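Koltthorpe Surface Care
Home > Cleaners > Hard surface > Clornero 307 Tabletop Cleaner

Clornero 307 Tabletop Cleaner
Concentrate, 2-liter bottle
Part of the Clornero range. Formerly sold as Resunton Table Wash.

Clornero 307 is a low-foam, unscented cleaning concentrate for sealed tabletops, counters and workbenches. It is diluted with cold or warm water and applied by trigger spray or damp cloth. It removes finger marks, dried food, crayon, pencil, light grease and the gray film left behind by general-purpose soaps. It contains no wax, silicone or oil and does not change the sheen of the surface.

The product is a cleaner only. It is not a disinfectant and should not be used where a disinfectant is called for by site rules. For those areas, clean with 307 first, rinse, and then apply the disinfectant according to its own label.

Suitable surfaces

Laminate and melamine
Lacquered, varnished or urethane-coated wood
Powder-coated steel
Stainless steel
Glazed tile
Solid-surface counters
Sealed linoleum

Not suitable

Oiled or waxed wood
Bare or unsealed wood, including cut edges and end grain
Unsealed stone
Bare aluminum
Leather, including inlaid desk tops
Screens and optical surfaces

If the type of finish is not known, place a drop of water on an out-of-the-way part of the top and leave it for a few minutes. If the spot darkens, the surface is taking up water and 307 should not be used on it. If the drop stays in a bead and wipes off without a mark, the surface is sealed. Worn areas near the front edge of a table often give a different result from the center, so test both.

Dilution

Measure with the marked cap supplied. One level cap to each bottle of water gives the standard mix. Use half a cap for daily wiping of tops that are already in good condition, and two caps for a first clean or for tops with built-up film. Nothing is gained by going stronger than two caps. The extra concentrate is left on the surface as residue and has to be rinsed away.

Add the water first and the concentrate second. Filling the other way around produces foam in the neck of the bottle and makes the level hard to read. Do not shake. Turn the closed bottle over twice and it is mixed.

Diluted product should be used within 29 days. Write the date of mixing on the label panel with a pencil or grease marker. Old mix is not harmful but loses strength and may turn slightly cloudy. Pour it down a sink with plenty of water and rinse the bottle before refilling.

In hard water areas, a white haze may appear after drying. This is mineral from the water and not from the cleaner. Use filtered water for the mix, or follow with a second cloth dampened with Nigam Rinse Aid.

Directions for use

1. Clear the top and brush off crumbs, grit and shavings. Grit trapped under a cloth is the most common cause of fine scratches on a lacquered surface.

2. Spray the cloth instead of the table when working near seams, drawer fronts, cable openings or the joint between two tops. Large open surfaces can be sprayed directly, in a band no wider than the arm can reach.

3. Wipe in straight, overlapping strokes. On a surface with a visible grain pattern, follow the pattern. Circular wiping leaves marks that show up under overhead light.

4. Leave heavy soil wet for one minute, then wipe again. Repeat if needed. Do not use a scouring pad. A white nylon pad may be used on laminate with light pressure.

5. Turn to a clean face of the cloth and dry the surface. Air drying is acceptable on matte and textured tops. Glossy and semi-gloss tops should be dried by hand.

Finish and lighting

The tone and sheen of a top have more effect on how clean it looks than the amount of soil on it. Dark tops show dust, lint and dried water spots. Light wood tones hide dust fairly well but show ink, crayon and rubber marks. Where there is a soft gloss, streaks are seen mainly at a low angle and may be missed by a person standing directly over the table. Check the result from a seated position at the short end, with the room lights on.

Rooms with a bright white ceiling give an even reflection across the surface. Streaks are easier to find in such rooms, and drying by hand is worth the additional time. Tables used for toys, bins and other small items should be checked for ring marks where containers have been standing.

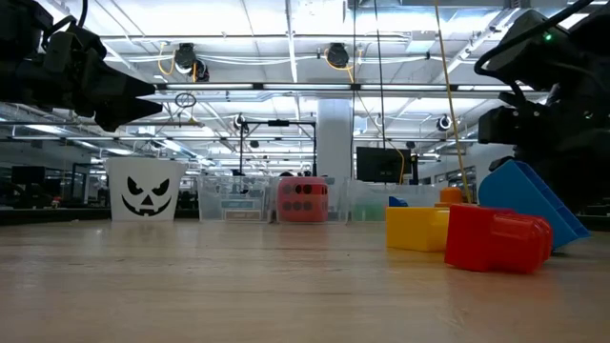 Recommended cloths

Use a short-pile microfiber cloth of medium weight. Long-pile cloths hold too much liquid and drag on semi-gloss finishes. Cotton is acceptable for wiping but leaves lint when used for drying. Paper towels are not recommended on gloss tops.

Fold the cloth in half and in half again to give eight working faces. Change the cloth when all faces have been used. Wash cloths separately from cotton goods, without fabric softener. Softener coats the fibers and the cloth will smear from then on -- there is no practical way to recover it.

Coverage

One 2-liter bottle of concentrate at the standard mix cleans 2,000 square meters of tabletop. Coverage at the stronger mix is half of that. The figure assumes a pre-dampened cloth and a surface in fair condition. Textured tops take up more liquid and will reduce it.

Technical data

Product code: 307
Form: clear liquid
Color: none
Scent: none added
Foam: low
Reaction when diluted: neutral
Solvent content: none
Flammable: no
Rinse needed: no at standard mix, yes at double strength
Container: 2-liter bottle with marked cap
Storage: upright, above freezing, out of direct sun

Product that has been frozen may separate. Let it thaw at room temperature and turn the bottle over several times. If it does not return to a clear liquid, do not use it.

Safety

Keep out of reach of children. Avoid contact with the eyes. In case of contact, rinse with plain water for several minutes and seek medical advice if soreness continues. Gloves are advised when handling the concentrate and when cleaning for long periods. Do not mix with bleach or with any other cleaning product. Let tables dry fully before food is served on them. A safety data sheet is supplied with each case and can be sent on request.

Common problems

Surface feels tacky after drying. The mix is too strong, or there is old polish on the top. Wipe with plain water, dry, and clean again at standard mix. Several passes may be needed where a silicone spray has been used in the past.

Dull patches. Usually wear in the finish that was hidden by film. Cleaning does not cause this and will not correct it. Refinishing is the only remedy.

Cloudy spray bottle. See Dilution. If the mix is fresh, the bottle was probably used for another product. Replace it.

Marker will not lift. 307 is not a solvent and has limited effect on permanent marker. Use Clornero Spot Remover on the mark only, then clean the area with 307 to take off the residue.

Trigger sticks. Run warm water through the head. Trigger heads wear out sooner than bottles and are stocked separately.

Ordering

307 is supplied as a single bottle or by the case. Empty spray bottles, trigger heads, spare marked caps and label sets are listed under Accessories. Labels are water resistant and include a dilution table and space for the date. The marked cap was changed in May and now has a raised line in place of a printed one. Older caps hold the same amount and remain correct to use.

Orders placed on a Sunday are processed the next working day. Concentrate is not shipped by air.

Technical questions: Brijesh Bhatt, Product Support, Koltthorpe Surface Care. Please state the surface type, the finish if known, and what has been used on it before.

Related items

Nigam Rinse Aid
Clornero Spot Remover
Short-pile cloths, medium weight
Trigger heads, standard thread
White nylon pads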